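Chapter 10
Paying for the Box

Mevidcombe once sold its soap in brown paper. Then it bought a stiff carton, raised the price by $2 and watched its regulars switch happily to the dearer bar – same soap, same smell. Economists call this perceived value. Your grandmother had a shorter word for it.

In this chapter we look at how packaging changes what people will pay, and why they defend the purchase afterwards.
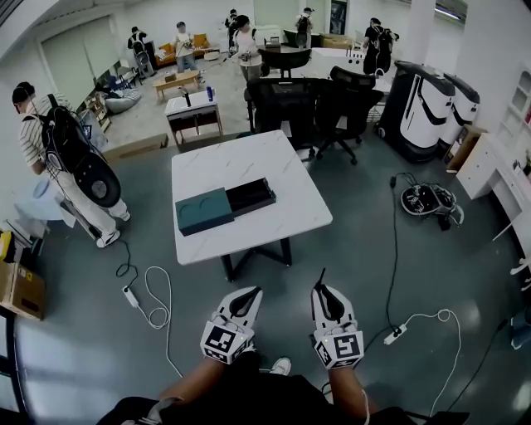 10.1 SLEEVES, LIDS AND TRAYS

A sleeve that slides off a tray slows the buyer down. Dzifa Sarpong, who priced stationery for Rivport, called the delay "free theatre", then charged for it.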